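Home | About | Members | Exhibitions | Minutes | Contact

Oltidari Portrait and Miniature Painters' Guild
Minutes of the Regular Meeting
February 5, 2021

Chair: Baiba Adomaitis
Secretary: Liis Urbonaitė

1. Call to order
The chair called the meeting to order at 7:05 p.m. by video call. A quorum was present. The minutes of the previous meeting were approved with one correction: under item 4, "varnish" should read "primer."

2. Commission terms
The chair presented a revised draft of the guild's standard commission agreement. Under the draft, a client pays half of the price when the reference photographs are accepted and the remainder before delivery. The present version leaves the timing of the second payment to the artist, and this has led to two disputes over finished pet portraits.

Members discussed how many rounds of changes should be included. Several preferred one round at the sketch stage only. The secretary pointed out that oil painters and pencil artists work very differently in this respect, and proposed that the number be left as a blank to be filled in by the artist. The proposal was accepted without a vote.

Motion: to adopt the revised agreement, with the blank as proposed, for all orders taken through the guild's website. Carried, with 3 opposed. 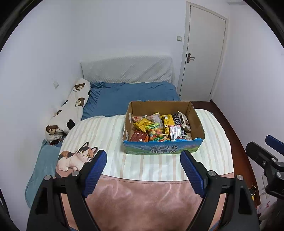 Members who sell through their own sites may continue to use their own terms. The wording on copyright in the client's photographs was referred back to the chair for review.

3. Framing supplier
Ninier has given notice that it will stop cutting oval mats. The secretary obtained a quote from Dzene of $297 for a mixed order of oval and round mats, delivery included. Samples will be mailed to members who request them. Decision held over to the next meeting.

4. Summer exhibition
The Nenanska gallery has confirmed the upper room for June. The hanging system will take 65 works at the sizes allowed in the rules. Each member may submit two pieces, one of which must be a miniature. Works already promised to a client may be shown if the client agrees in writing.

The exhibition budget was set at about $2,000, to cover room rental, printing and insurance. Carried unanimously.

5. Other business
A member asked whether the guild would publish a price guide. The chair replied that earlier attempts had gone out of date quickly, but that members were free to share their prices in the online forum.

The secretary reminded members to replace low-resolution images on their profile pages.

6. Adjournment
The meeting was adjourned at 8:40 p.m.

Respectfully submitted,
Liis Urbonaitė, Secretary

Share this page | 3 comments

© Oltidari Portrait and Miniature Painters' Guild | Contact the secretary | Back to top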